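Tano set-up guide
Section 4: Scheduling posts and setting up your first queue

14 shares | 3 comments

By now your pages should be connected (if they aren't, go back to Section 3, it only takes a moment). Now for the really enjoyable bit! A queue holds all the posts you've written in advance and sends them out at the times you choose, so you can write on a quiet morning and still be chatting to your followers at teatime.

Before you start

You'll need admin or editor rights on every page you want to post to. Moderator rights will let you see the queue but the Save button stays grey. Have two or three posts ready to paste in, too, as an empty queue is hard to test.

Setting up the queue

1. Open Tano and choose Queues from the left-hand menu, then New queue.

2. Give it a name you'll recognise later. "Shop page, weekday mornings" is lovely and clear. "Queue 1" will drive you mad by August.

3. Tick the pages this queue should post to. You can tick up to 8 in one queue.

Note: groups aren't pages. They have their own tab, covered in Section 6.

4. Check the time zone at the top right. Tano takes it from your browser the first time you log in and then leaves it alone, even if you move.

5. Click Add slot and pick your posting times. Start with one a day and see how your followers take to it. You can drag slots about afterwards, and it's great fun watching the week fill up.

Caution: removing a slot doesn't remove the post sitting in it. The post slides along to the next free slot, and so does everything behind it. Check the calendar view after any change.

6. Paste your first post into the box. The counter turns amber at 300 characters, where most page layouts start hiding text behind a "more" link, and red at 2,000, the most a queued post can hold.

7. Add your pictures with the paperclip button. They appear in the order you picked them, and you can drag them round until you're happy. 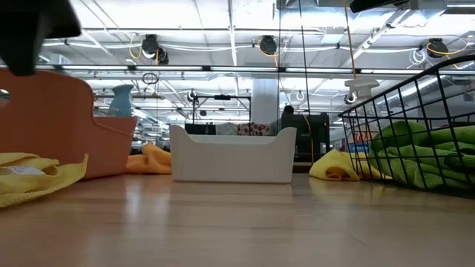
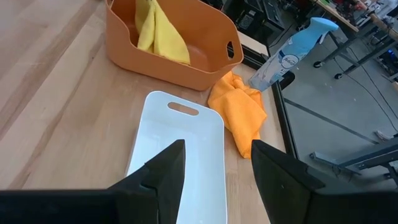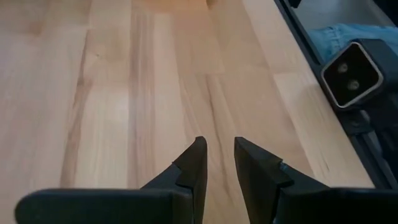 8. Click Preview and look at both the phone and desktop tabs. Phone first, please! Line breaks that look fine on a wide screen can leave one lonely word on a small one.

9. Click Save, then switch the queue from Paused to Live. The dot beside its name goes green.

If a post doesn't go out

Open the Log tab and look for the newest red line. Code 223 means the page has logged you out, usually after a password change. Reconnect it as in Section 3, then press Retry. The post keeps its text and pictures.

Caution: don't press Retry more than once. Each press sends a fresh copy, and your followers will get them all.

Once your first post has landed, go and reply to the comments under it. Scheduling frees up a wonderful amount of time for that.

Last updated September 16, 2024

3 comments

Lorcan Ó Briain
Step 4 got me. I'd moved from Tierney to Hovudville and all my breakfast posts were going out at night. Sorted now, thanks.

flusus_florist
Can you copy a queue to a second page, or do I have to build it again?

Tano Help
@flusus_florist You can! Three dots beside the queue name, then Duplicate. The copy starts off Paused, so remember step 9.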